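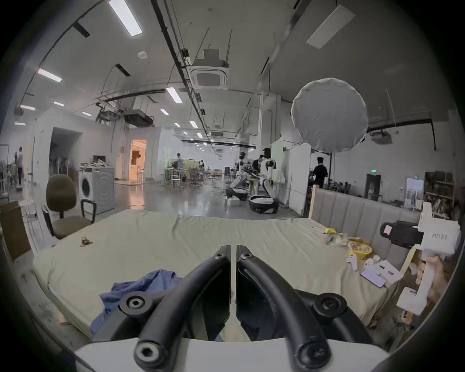

pirjo_leinonen
My question is about finger shape for a hand-held gripper, the kind we print ourselves in the shared workshop. We copied the curved fingers from the Lamov files in August, and I made them 5 mm longer. The curve is good for thick cloth, but the tips leave a narrow gap in the middle, and thin fabric slides in there. Each finger sits on four hex-socket bolts, so changing them is slow. Should I print straight tips, or add rubber?

sturnamum
Rubber first. I glued 2 mm strips on mine and stopped dropping pillowcases. Straight tips pinch well but they are bad at scooping.

Erdal Avcı
I disagree with the rubber – it peels after a week of cloth work. Print the tips as separate parts with one screw.

pirjo_leinonen
Separate tips I like. Here is my second try, with the sheet.

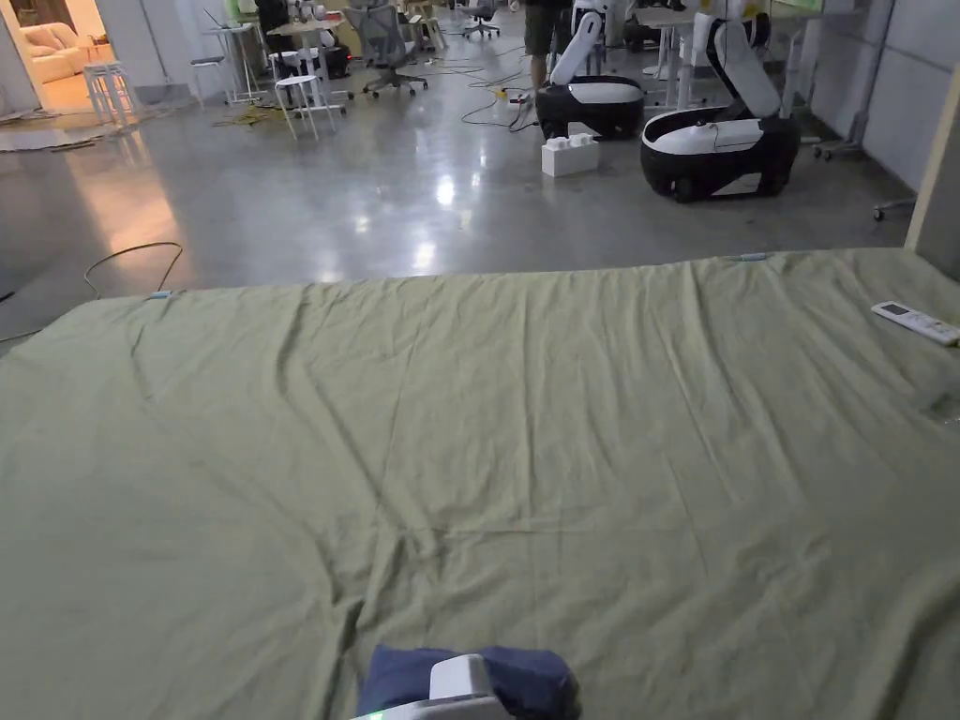
Navy cloth at the gripper, green light on, sheet held with clips at the far corners.

Erdal Avcı
Do you clip the near side also? Your sheet has long wrinkles starting from there.

sturnamum
Wrinkles are fine, a real bed has them. And mine did not peel, Erdal. Which glue did you use?

Erdal Avcı
Normal super glue. Maybe that was my mistake, but I still prefer the screw.

pirjo_leinonen
I will print the screw version in size 17 and write the result in this thread.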